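Ticket 449 - Badge printer at Heltolside front desk prints faded band down left side
Opened by: Chepkoech Mfinanga
Assigned to: Barrett Hutchins
Priority: Normal
Status: Resolved

8:50 a.m. - Chepkoech Mfinanga
Visitor badges come out with a pale stripe down the left side, a bit wider than a pencil. The bar code sits in that stripe and the door readers reject it. I swapped the ribbon yesterday and it made no difference. We have a school group coming at 1 and need 80 badges.

9:15 a.m. - Barrett Hutchins
Does the stripe show on the printer's own test page? Hold the feed button while you turn it on and it will print one. Also, which card stock are you using?

9:32 a.m. - Chepkoech Mfinanga
Yes, same stripe on the test page, same place. Stock is the Litivon plain white, from the box that came in September.

9:40 a.m. - Barrett Hutchins
OK, so it isn't the badge template. For today, send the school badges to the mail room printer. Queue name is HS-MAIL-2. Leandro has loaded 290 blank cards in it.

10:55 a.m. - Leandro Paredes
School badges are done and at the front desk. Scanned a few at the side door, all fine.

2:20 p.m. - Barrett Hutchins
On site. Ran the cleaning card twice, no change. Wiped the print head with a swab and alcohol, let it dry, and the stripe got narrower but is still there. Head pressure is set higher on the right than on the left. Reset both sides to the middle mark. Test page is better - bar code reads about half the time.

2:45 p.m. - Barrett Hutchins
Firmware was two versions back. Updated it, no effect on the stripe. Asked Bakari if we have a spare head.

3:10 p.m. - Bakari Urio
One on the shelf in the Kutwood storeroom, bottom bin, labeled Begum. I'll bring it over.

Attachment 1 of 1
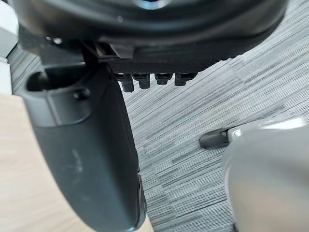 Close view: black housing, textured plate and row of four pegs underneath.

4:05 p.m. - Barrett Hutchins
New head installed and darkness set back to default. Test page is clean. Printed five badges, all read at the front door and the side door. Old head is tagged bad and in my drawer.

4:12 p.m. - Chepkoech Mfinanga
Working here too. Can the mail room printer stay on my list in case this happens again?

4:18 p.m. - Barrett Hutchins
Yes, left it on. Need to order a replacement spare - Kipchumba Obura to approve. Closing.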